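Teaching the Zitotlow arm kit to open a cabinet door

By Wellington Macedo
Updated August 19, 2026

I've been putting the Zitotlow kit through kitchen jobs for a while now, and pulling on a bar handle is my favourite one to start with. It's quick to teach, it shows you where your camera views are weak, and it's a real thrill the first time the arm does it by itself! You'll need the arm, the parallel gripper, the wrist camera and the Plandis software on a laptop.

Step 1. Set up the counter

Clamp the base before you plug anything in. Leave the usual kitchen stuff out (toaster, cutting board, jars, tea, whatever you own) because a skill taught on a bare counter tends to fall apart once you start cooking again. Keep the middle of the counter fairly low so the elbow can swing over it, and run the cables along the arm with a bit of slack at each joint.

Step 2. Check your views

Open the Views tab in Plandis and go through the cameras one at a time. In the wrist view you want a finger and the handle together. The wider views should take in plenty of counter, and they don't have to be pretty.
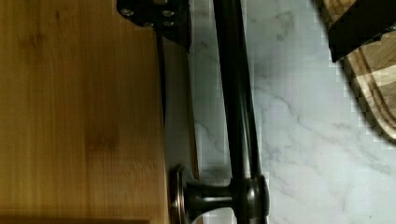 Wrist view, with a finger alongside the bar.

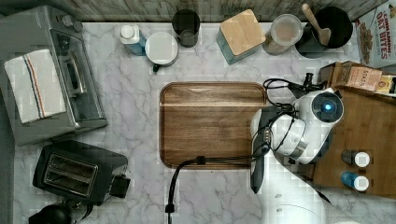
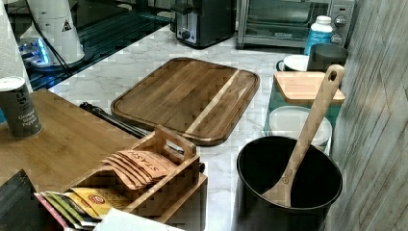
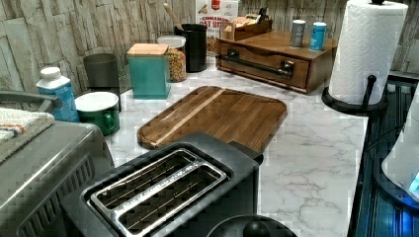

Step 3. Record your demos

Put the arm in hand-guide mode, press Record and move it through the pull. Slide one finger into the gap behind the bar, stay clear of the mounting posts, close gently, then draw straight back. I do seven demos and change the starting position a little each time. Set the pause before the pull to 2000 ms. The default is 700 and it feels rushed to me.

Step 4. Train and try it

Hit Train and go make a coffee. Run the first three tries at low speed with your hand near the stop button. If the finger lands on the front of the bar, add a couple of demos that come in from the side.

What I'd change

The clamp is fiddly, and the Plandis menus bury the speed setting two levels down. The gripper is lovely though, and hand-guiding is smooth enough that my whole family wanted a turn. A firmware update is due in October and I'll redo step 3 if the pause setting moves.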